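Home Posts Replies Media

Delia Daza
Sep 4, 2026

A short thread about a fault in our kitchen helper robot project. I write it because I think other small teams can make the same mistake.

We train a cleaning model at Kernement. The robot learns from recordings of people who do normal kitchen work. In July we put it on the arm from Wojcik and started with wiping.

The fault: the arm wiped toward the front edge of the counter and did not stop there. It pushed the liquid over the edge, then continued with the sponge in the air, still pressing down. The wrist hit the cabinet door.

We had a force limit, but I set it wrong. The value goes from 0 to 255, and I left it at 255 after a bench test. It should be 50. This is my error and I don't want to hide it behind the model.

The second problem was slower to find. When the arm lost contact, the software read "no force" as "surface is clean" and it took almost 3 seconds to stop. For a machine near people this is much too long.

Filtura, who made our contact sensor, answered my mail in one day. Their advice — treat a sudden loss of contact as a stop, always — is now in our code.

We also went back to the human recordings. We had plenty of flat wiping in the middle of a table and very little work near edges, on vertical faces or at the sink. So we are adding more of these.
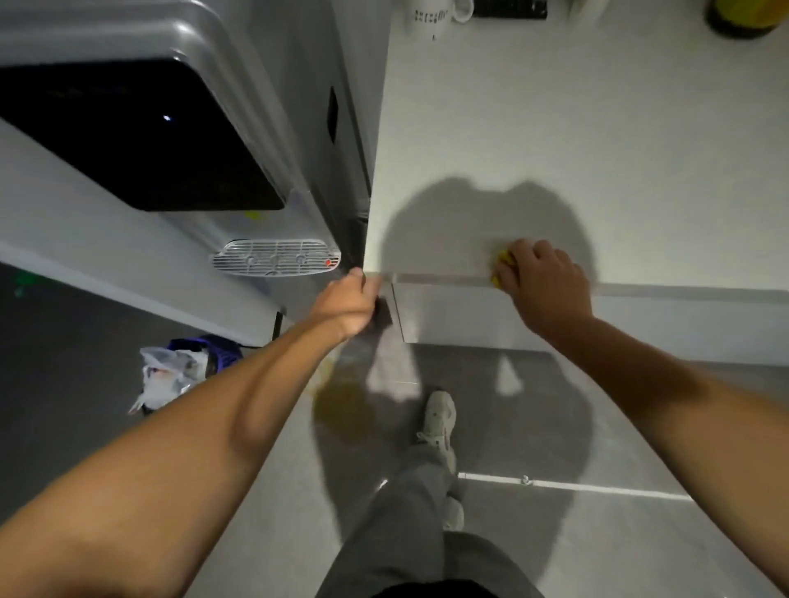
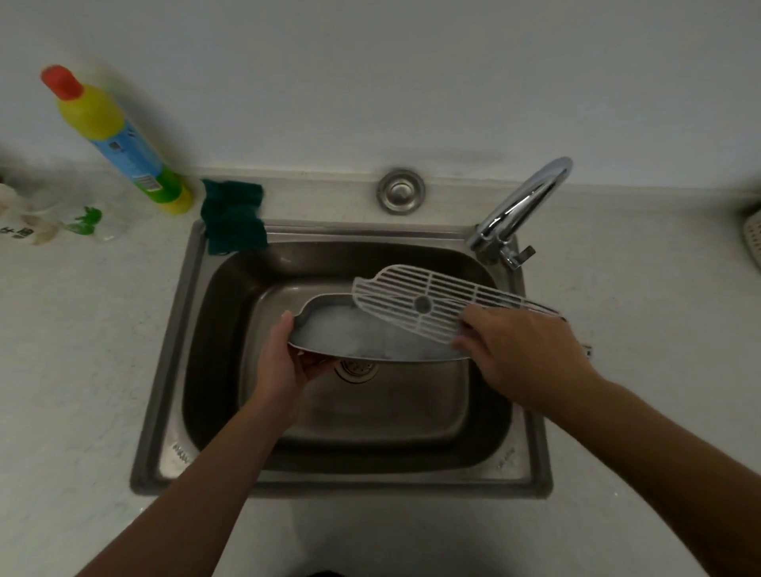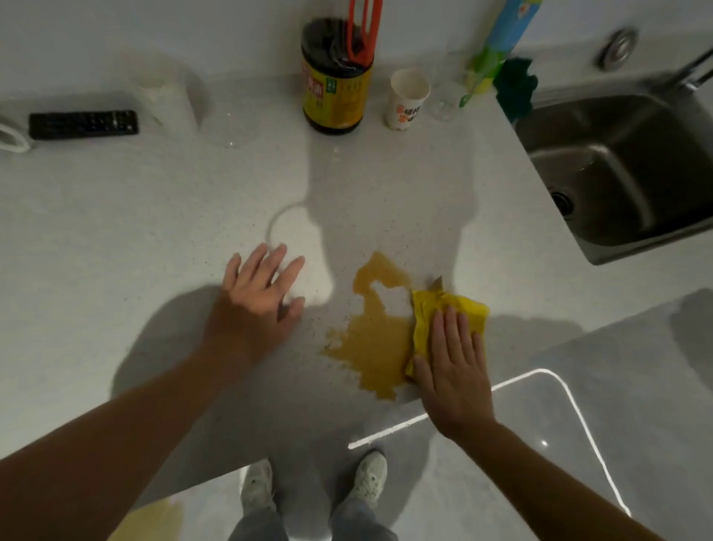 What we changed
1. Force limit is 50 and is checked at every start.
2. Loss of contact means stop.
3. The arm does not run with a person inside the taped area.

If you had a similar fault, please write to me. I would like to compare the logs.

Recent posts
Brinduvlow gripper: first impressions
How we label wiping data
Which 2 cables I always replace first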